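Imier Announces Expansion for Lumono, Adds New Region and Co-op Mode

PERRON, August 2, 2018 - Independent game studio Imier today announced The Clolley Road, the first expansion for its turn-based strategy game Lumono. The expansion will be released in October for Windows PC and Mac. Owners of the base game will be able to buy it as a download, and a bundle containing both will go on sale the same day.

The Clolley Road opens up the northern half of the Lumono map, which players of the original campaign could see but not enter. The new region has 23 missions spread across a river valley, a mountain pass and the walled town of Clolley. Players can begin the new campaign with a fresh company or bring in a saved one from the end of the main story. Imported companies keep their equipment and ranks, and enemy strength is adjusted to match.

The expansion also adds cooperative play, the feature most often requested on the studio's message boards. Up to 3 players can share one company online, each controlling their own units and spending from a common supply of coin and food. A host can invite others in or drop back to solo play between missions without losing progress. Cooperative play will work in the original campaign as well for anyone who owns the expansion.

"Players told us early on that they wanted to run a company with their friends, and we didn't want to bolt it on as a separate mode," said Rajeshwari Chettiar, lead designer at Imier. "That meant rewriting how turns are handled. It took longer than we planned, but the missions now play the same way whether you're alone or with other people."

Two new unit classes join the roster. The Ferryman can move allies across water tiles and set up temporary crossings. The Surveyor reveals terrain bonuses before a battle starts and can mark one enemy per turn for extra damage. Both can be recruited from the second mission onward.
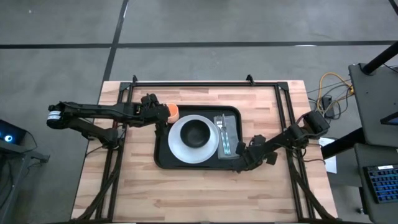
A free update for all Lumono owners will arrive alongside the expansion. It includes a faster combat speed setting, remappable keys, larger text options and a reworked inventory screen that lets players sort gear by class. The update also fixes a fault that could stop autosaves from loading after a long siege mission.

Imier will run a closed beta of the cooperative mode ahead of release. The studio has set aside 2,000 places, and sign-ups are open now through the Lumono website. Applicants need a copy of the base game on Windows PC. Progress made during the beta will not carry over to the finished version.

Pricing and an exact release date will be announced at a later time.

About Imier

Imier is an independent developer of strategy games for PC and Mac, based in Perron. Lumono is the studio's first title.

Press copies of The Clolley Road can be requested through the media page on the Imier website.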